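Bench notes from the Tostlow open day: a conversation with Wen-hsiung Tsai

The manipulation hall at Tostlow opens its doors to visitors once a year, in July, and the programme for the day lists the demonstrations by bench and not by theme. Bench 3 was given over to shelf restocking. The task there was to place drinks cans in a gravity rack, the inclined kind found in fridges and small shop coolers, using two arms working over a shared table. Wen-hsiung Tsai, who leads the restocking work and had been at the bench from the first session of the morning, agreed to talk between runs.

He began with the choice of object. "A can is a good test piece," he said. "It is rigid enough to grip without much thought, it is cheap, and the dimensions are consistent within a size. It also rolls. If you release it badly on a flat table it will be somewhere else when you come back for it. A box forgives that. A can does not."

The rack itself is a harder object than the can. Its lanes are separated by thin wires, and a can must enter its lane with its long axis square to the direction of travel. Tsai explained that an error of a few degrees at release is enough to let one end drop ahead of the other. The can then rides up on the divider and stops, and everything loaded after it stops too. "People look at the grasp because the grasp is the part that moves," he said. "Most of our failures are at release."

Asked how the arms learn the motion, Tsai said the group works from demonstrations. An operator guides the arms through the task, the joint positions and wrist camera images are logged together, and a policy is trained on the result. The training set used for the open day held 1606 episodes. Another 1778 had been recorded in an earlier layout, with the rack turned to face the other way, and were left out. "We tried mixing them," he said. "It made the approach hesitant. The arm would start towards one end of the rack and then drift to the other. We may go back to it with a better way of telling the policy which layout it is in."

The wrist cameras were a recurring subject. Each arm carries one, looking along the fingers. Tsai prefers this view to an overhead one for the last part of the motion, when the fingers close on the can and the body of the arm would block a camera mounted above. The cost is that the camera moves with the hand, so that every object in the image moves as well, and the policy has to cope with large changes of view in a short time. People standing at the table also pass in and out of the image. The group does not crop them out. "If it can only work with an empty background, then it works in a laboratory and nowhere else," he said. "A shop has people in it."
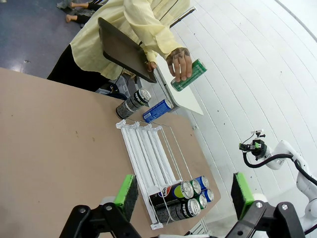
Page last changed: July, 15:06

The fingers have received more attention than any other part of the hardware. Both carry a black foam pad, which spreads the load on the thin wall of the can and tolerates a small offset in the grasp. Tsai said that the first pads, supplied by Dullell, were too soft. The can was held securely but could rotate in the grip while the arm was moving, and it arrived at the rack at an angle. A firmer foam was fitted in the spring. It wears faster, and he keeps spare pads cut to size at the bench.

The tips are green for a practical reason, he said. They give a fixed colour in the wrist image that can be checked automatically at the start of every recording. If the tips do not appear where they are expected, the camera has shifted in its mount and the recording is rejected.

The conversation turned to labels. Visitors had asked him whether the arms could read them and sort the cans by brand. They cannot at present. The policy does respond to colour, in the sense that it was trained on cans of several colours and performs less well on one it has not met. Sorting is planned as a separate step, in which an instruction such as "green can, middle lane" would be given at the start of each placement. Tsai was cautious about when that might be shown. "I would want it to fail in ways I understand before I put it in front of the public."

On speed he was equally plain. The arms were running well below their rated limit throughout the open day, partly as a safety measure with visitors near the table and partly to keep the conditions close to those in the recordings. A person can load the same rack in a fraction of the time. Tsai does not regard this as the relevant comparison yet. He is more concerned with how many placements can be made in succession before somebody has to reach in and straighten a can. The best sequence so far is 15, obtained in testing before the event.

The bench controller runs on Odoi, the scheduling software that the hall adopted for all its two-arm stations. It holds one arm back when the other has entered the volume above the rack. Tsai described this as conservative and a little wasteful, as there are moments when both arms could work safely in different lanes. Relaxing the rule would need a better estimate of where the cables are. "The arm knows where its joints are," he said. "It has no idea where its cable is. I have seen a cable sweep a table clear."

The next stage will be carried out with Pumwood, which fits out small shops and has offered the use of a working cooler. The rack there sits inside a cabinet with a door, under its own lighting, and condensation is expected on the cans. Tsai listed condensation as his main worry, since the foam has only been tested dry. He also expects the walls of the cabinet to rule out several of the approach angles that the arms currently favour, so a fresh set of demonstrations will be recorded on site.

He was asked finally what he would change about the table at Tostlow. He said he would raise the far edge by the thickness of a pencil, to stop cans rolling off it, and then went back to the bench for the afternoon session.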